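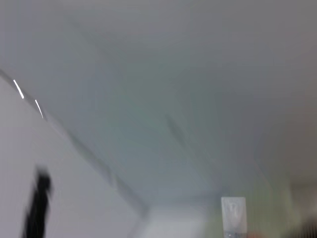 Which memoir are we reading for July? We settled on the Wunderlich, all 3 parts of it, read straight through.

Tovgate Book Circle, minutes, 10/20/12

Fourteen of us came, which was lovely to see, and the talk about the Firimmont diaries ran on well past the tea — most felt the childhood chapters were the best thing we have read in ages, though two members found the author rather hard on her sisters.
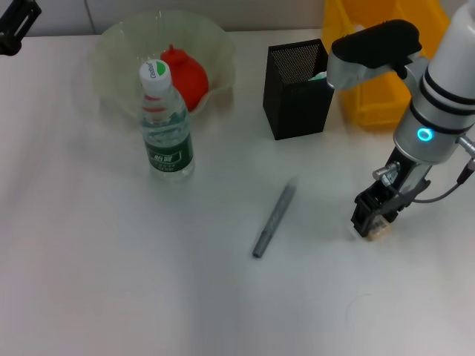 Next books

The Hodent letters were put forward again and warmly agreed on for next time. Please bring a favorite passage to read aloud, a short one if you can bear it!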